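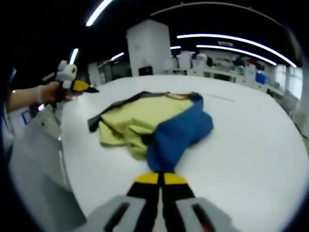

My sister quit speaking to me over a bus ticket, and I want it on record that the ticket cost nine dollars. We were coming back from Galli, the two of us, after our mother's house finally sold, and she'd asked me to hold both tickets, and I held one. So she rode home and I spent the night in the Galli depot with a vending machine and a bag of things neither of us had wanted to throw out. One of them was Dad's old team shirt, yellow and blue with the dark collar, and I ended up using it as a pillow. It still had the crease in it from the drawer. I slept maybe an hour.

At four in the morning a woman in a long coat sat down across from me and asked if I was going to Prirkis. I said no, home. She said Prirkis was nicer. I said I'd never been, and she looked so sorry for me that I started telling her things. The house, the ticket, how my sister had waved from the bus window before she figured out I wasn't getting on – and then kept waving, I guess since her hand was already up.

"Call her," the woman said.

"She's asleep."

"She isn't."

So I called, and it rang once.

"I've got the good scissors," my sister said. No hello. "They were in my bag the whole time. I told you that you lost them."

We'd fought over those scissors for around 40 miles on the way out there, and I'd been called careless in front of a whole busload of people!

"You owe me nine dollars," I said.

She laughed, and then she was crying a little, and then she wanted to know what I'd had for supper. Crackers, I told her. She said that wasn't supper. When I looked up to thank the woman, they were calling the Prirkis bus and she was already in line, digging through her coat for her ticket.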